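Plurura (simulation kit)

Plurura is a commercial software kit for testing robot grasping routines in simulation. It is developed and sold by Drosow, a small automation supplier, and is aimed at integrators and teaching labs that need to check pick-and-place programs before running them on hardware. The kit consists of a scene editor, a library of object models, a physics back end and a set of scripted trials. It does not include a robot controller.

Contents

The standard edition ships with 154 object models grouped by shape: bottles and jars, boxes, flat panels, tools and irregular items. Most models are untextured and use a low polygon count. Drosow states that this keeps load times short and allows many scenes to run side by side on one workstation. Each model carries a mass, a friction value and a simplified collision shape, all of which can be edited in a plain text file.

Two gripper models are supplied, a two-finger parallel gripper and a single suction cup. Finger length, opening width and closing force are set per trial. Other end effectors can be imported, although the import tool accepts only rigid parts and does not handle soft fingers.

Operation

A trial begins with one or more objects placed at random within limits chosen by the user. The control program under test receives joint positions and, if enabled, images from a virtual camera mounted on the wrist. It returns motion commands at a fixed rate of 60 per second. A trial ends when the object has been lifted and held, when it leaves the work area, or when the time limit of 72 seconds is reached. Results are written to a log with the starting positions, so that any trial can be repeated exactly.

A batch contains 600 trials by default. Smaller batches may be used during setup, but the built-in report will not compute a success rate from a partial batch.

Wrist camera view

The wrist view is rendered with flat shading and a plain background. Shadows are off in the default profile and can be turned on separately.

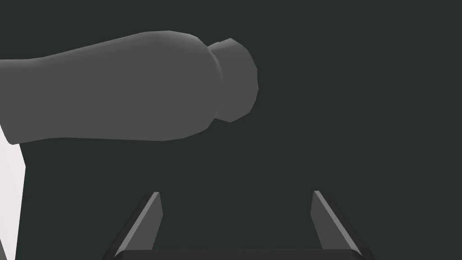
Wrist camera view in simulation: open parallel gripper with a bottle-shaped model above and to the left.

Objects near the gripper often extend past the border of the wrist view. The manual advises pairing it with a fixed overhead camera for long items – a program that relies on the wrist view alone may misjudge where the middle of the object lies.

Reception

In a comparison of teaching tools, Chepkoech Simiyu of the training firm Ogola rated the kit well for repeatability and for the clarity of its logs. The review was less favorable on contact modeling, noting that rounded objects tended to slip from the fingers at low closing force even with the friction value raised. Drosow revised the contact settings in a February update.

Licensing

Plurura is licensed per workstation. A reduced edition named Beto, with the parallel gripper only and no batch reports, is offered to schools.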